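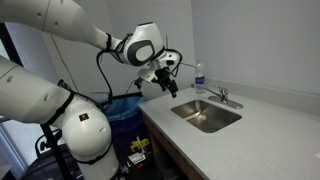 3.2 Collecting demonstrations at the sink

Handout for the Tuesday practical. Read section 3.1 on joint limits first.

Two ways of showing the arm a task are compared. In kinaesthetic teaching the demonstrator holds the arm behind the wrist and moves it by hand with gravity compensation on. In teleoperation the demonstrator stands clear and drives it from the Foneck hand controller.

The test task is to pick up the water bottle from the back corner of the counter and stand it in the basin. The bottle is close to the wall, so the gripper must come in over the left rim of the sink and stay clear of the faucet. Most failed attempts in last year's set were lost on this approach.

Points to note:

Hand guiding gives smoother paths, but the demonstrator's arm and body often block the view of the bottle. Such episodes are of little use for training from images.

Teleoperated paths are slower and contain pauses. Trim pauses at the start and end only - those in the middle may carry information about the grasp.

Check cable slack at the wrist before each run.

The Curnard set holds 675 episodes, of which 540 were kept after review. Leiva and Ledesma reviewed them separately and settled differences by replaying the joint log.

For your report: record ten episodes by each method, plot wrist height against time, and state which episodes you would discard. Reports go to Abdelghani Badawi.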